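Home Posts Small Rooms Moans Search

Sorting by colour, and why I have my doubts

I have been reading far too much lately on the subject of getting a worktable in order, and nearly all of it says the same thing: buy small plastic baskets in bright colours, put things in them, feel better. I am not sure I do feel better. Still, a table with a few baskets and rolls on it is where most of us begin.

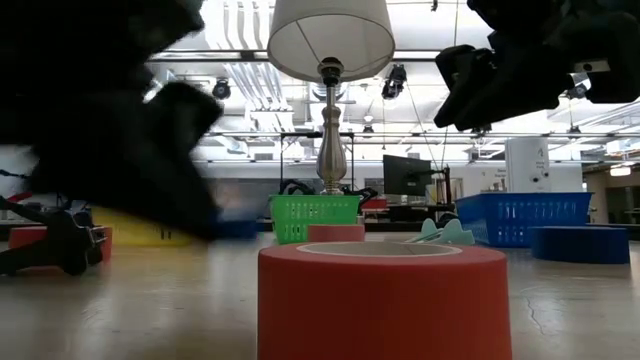
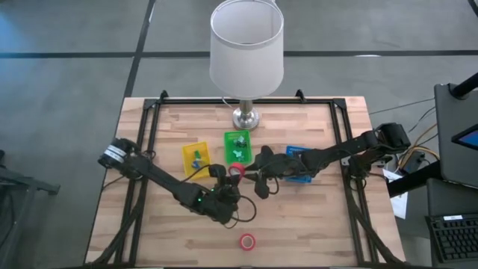

Posted by the Irkby Road blog | 9th August | Filed under: Small Rooms

Let me start with the baskets, as they are the part everyone gets excited over. The theory goes that a green one, a blue one and so on will train you to put things back. You see green, you think of whatever belongs in green. I have lived with this theory for long enough to say that what I think when I see green is "something is in there". The colour tells me which basket it is. It has never told me what's inside.

The Florent method (the leaflet is 12 pages, and I have read every one of them) wants you to match contents to container, so green bits go in the green basket. This looks lovely and is a daft way to find a pair of scissors. Nobody has ever needed a green thing. They need a peg, or a fuse, or the little key for the radiator, and those come in whatever colour the shop had.

Holes in the sides I will give them. You can half see in, and the dust has somewhere to go. But anything thin pokes through and snags, and I've stopped keeping pencils in mine.

Then there is tape. Rolls of tape are the awkward guests of any table. They are too wide for a small basket, they roll off if you stand them up, and if you lay them flat they take up the space you had cleared. Dissanayake Hardware in town sells a wooden peg for stacking them on, and I did think about it, but then the roll you want is always at the bottom. My own rolls sit loose on the table and I have made my peace with that.

The lamp is another matter. Every guide I have read tells you to clear everything away except "one beautiful thing", and the beautiful thing is nearly always a lamp with a white shade and a shiny base. I like a lamp of that sort. I don't like it on a table where I'm trying to do something. A bedside lamp throws its light up and down and not much of it where your hands are, the shiny base shows every thumbprint, and the cord has to go somewhere. At the back of the table is the least bad place for it. I would still rather have an ugly one with a bendy neck.

I nearly bought the Jelico set, which is 10 baskets that fit inside one another. Nesting sounds clever until you remember that it only works when they are empty, and I have yet to own an empty basket.

So what have I kept? Three baskets, sorted by job and not by shade – mending, post, and odds and ends. The last one is always full. I tip it out at the end of the month and put most of it straight back in.

If somebody has managed a colour system for a whole year, with other people in the house, do write and tell me. I'd want to hear from the other people too.

Contact | Copyright Irkby Road blog | Back to top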